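Gudthorpe Makers Board > Machines > Two-person carry, hand setup

sevus_tinkers
Finally got the thumbs right on our carrying setup and I'm so pleased! The trick was to bring both hands in from below, fingers under the near edge, thumbs on top — and keep the two hands an even distance from the corners.

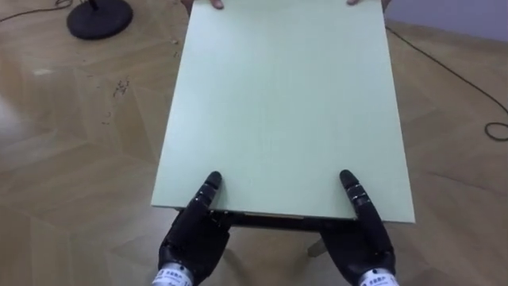

Board up, thumbs on top at the near end.

Closing force is set to 200 on both hands now. Higher than that and the finger joints started clicking.

anozie
Love it, but 200 sounds low to me. We run 377 at our place and never lose an edge.

sevus_tinkers
377 on a bare board? I'd worry about dents! Ours holds fine, and I'd sooner snug up the knuckle screws every week than squeeze harder. When I swap a finger I redo the zero on both hands, even if only one was touched. 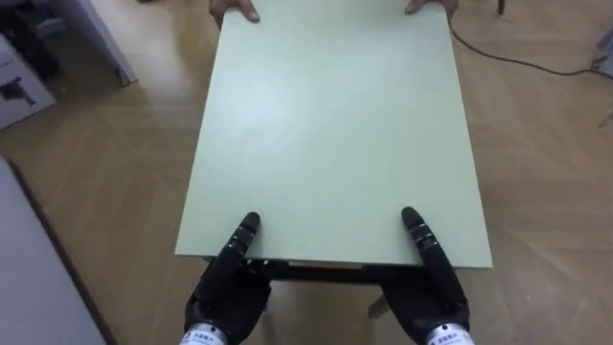

The other thing I changed is the wait before lifting. It used to go as soon as the fingers closed, now it holds for two seconds so the person at the far end can settle their grip.

donda_k
Two seconds is forever. Use a spoken "go".

anozie
Disagree with donda, the wait is great. Still not sold on 200 though. Which screws do you check first?

sevus_tinkers
Thumbs, always. Then the wrist collars.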